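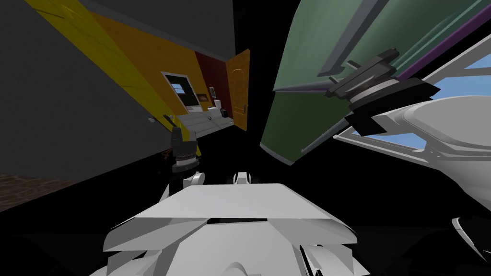 Last edited: Friday, 7:40 in the evening

I moved to Plorngate in April, and the first thing I had to learn was the bread. In my country I bought bread every morning and never thought about it. The bakery on my street here closes at three, when I am still at work, so I began to bake.

My first loaves were heavy and gray inside. I followed a recipe in cups, and I think my cups were not the same cups as the author's. Then I bought a small kitchen scale from Ilard and everything became easier. Now I use 787 grams of flour for two loaves, a strange number which comes from dividing my mother's recipe. She bakes for the whole family and writes everything for nine people. I tried to make it 800 once, but the dough did not fit in my bowl so well, and I went back.

The flour matters more than I expected. The supermarket flour is soft and good for cakes. For bread I take the one from the Wistel mill, which is sold in paper sacks at the market. It drinks more water. With the old flour I used 5 grams less salt also, but this is a question of taste, and my neighbors prefer it salty.

The oven was the second problem. My oven shows Fahrenheit and I still think in Celsius, so for some weeks I baked everything too cold. At 400 degrees the crust stayed pale and a little sad. Now I start at the highest setting with the pot inside, and I lower it after I take off the lid. The kitchen gets very warm - in summer I will have to bake at night.

I keep the starter on top of the refrigerator. When I travel I put it inside, on the lowest shelf, and it sleeps there for two weeks without complaint. After that it needs two or three meals before it is strong again.

A reader asked me last time which pot I use. It is a plain iron one from Pathirana, the shop behind the bus station, and it was not expensive. The lid has a chip on one side, but it closes well. They had one more on the shelf when I passed by yesterday.

Next I want to try rye. I have read that the dough is sticky and should not be kneaded very much, so I have already bought a better scraper.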